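The Sidebar

Teodor Zamfir sold website themes for a living, or for most of one. His best seller was called Gerura. It had three columns, a slider, and a newsletter box that followed you down the page. It had 1,643 paying customers, and on Thursday morning all of them lost their right sidebar.

He found out from Xolani Masilela, who handled support from a spare bedroom in another time zone and was usually done for the day by the time Teodor had made coffee.

"Did you push something?" Xolani wrote.

"Small update. I changed the spacing under the post titles."

"It changed more than that."

Teodor opened the demo site. The titles looked good. Everything that used to sit beside the posts was now at the very bottom, under the footer, in a long gray strip. He checked it on his phone and it was the same there, only narrower.
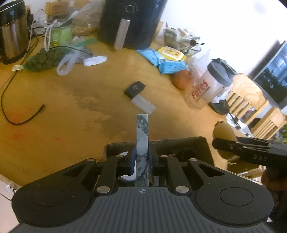 Photo: E. Ardeleanu

He rolled the update back at 9:20. That fixed it for anyone who hadn't installed it yet. For the rest, he would have to write a patch, and to write a patch he had to know what he had done.

There were 63 tickets by ten. Most were polite. A man who ran a blog about model trains said his wife had noticed before he did. A bakery wanted its money back, and Xolani gave it to them. One ticket had no text, just a screenshot of the gray strip.

Then there was the one from Grigore Pascu.

Teodor knew the name. Grigore had built the first version of Gerura with him, back when they shared a desk at Sidosus and did the theme at night. They had split the money for two years, and then Grigore sold him his half for 2,000 and moved away. They hadn't argued about it. They had just stopped writing.

The ticket said: "Look at the clear rule in the layout file, near line 400. You probably took it out. It looks like it does nothing."

Teodor looked. He had taken it out. It had looked like it did nothing.

He put the line back, loaded the demo, and the sidebar went up to where it belonged. He tried it with long posts and short ones, and with no posts at all. Then he packed the patch and sent it to Xolani to test.

"Works," Xolani wrote. "What was it?"

"One line. Grigore told me."

"Who's Grigore?"

Teodor started to type an answer and deleted it. "Used to work on it," he wrote.

The patch went out before lunch. He wrote a notice for the top of the theme page, saying sorry and telling people which button to press. Laurențiu Toma, who sold a rival theme called Bidstead, left a comment under it with a thumbs up. Teodor couldn't decide how that was meant.

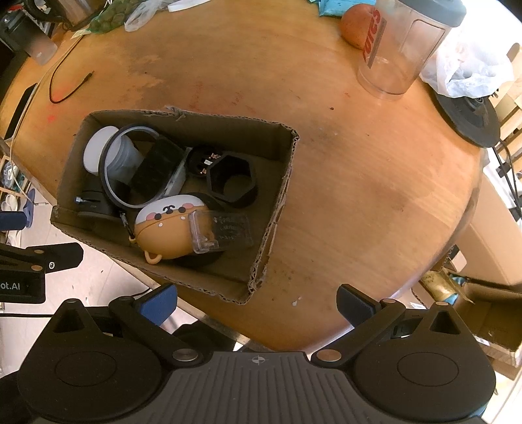
Parts in an open cardboard box on the table.

In the afternoon he went back to the ticket. The system wanted him to pick a status, and the choices were Open, Waiting and Solved. He left it on Open and looked up the customer record. Grigore had bought a license in April, at full price, under his own name. There was a web address with it.

It was a plain blog with nine or ten posts. The newest was about fixing a leak under a kitchen sink. There was one about a dog, and one about his father, who had been sick and was now better. Grigore had turned off the slider and the newsletter box. He had kept the sidebar, and all he had in it was a list of links. Teodor's old personal site was the third one down - the one he had let expire. He clicked it and got a page offering to sell him the name.

He went back and read the post about the father twice. Then he hit Reply.

"Thanks," he wrote. "You were right about line 400. I should have left a comment in there."

He read it over. It was fine as a support answer. He added, "I'm glad your dad is doing better," and sent it before he could work on it any more.

Xolani signed on again at 6 to check the queue. Eleven tickets were left, mostly people who hadn't found the button. They went through them together, Teodor taking the newest and Xolani the oldest.

"Your friend answered," Xolani wrote. "Should I close it?"

Teodor opened it. Grigore had written three lines.

"There was a comment. You took that out too. It's in the version we shipped from Sidosus, if you still have it. Dad says hello, and he wants to know if you still put salt in your coffee."

"No," Teodor wrote to Xolani. "Leave that one open."

He went to look for the old version. It was on a drive in the closet, in a folder named Caputo, after the pizza place downstairs from the office. The comment was in Grigore's style, all lower case. It said: teo, do not touch this.

He copied it into the layout file, above the line, and saved.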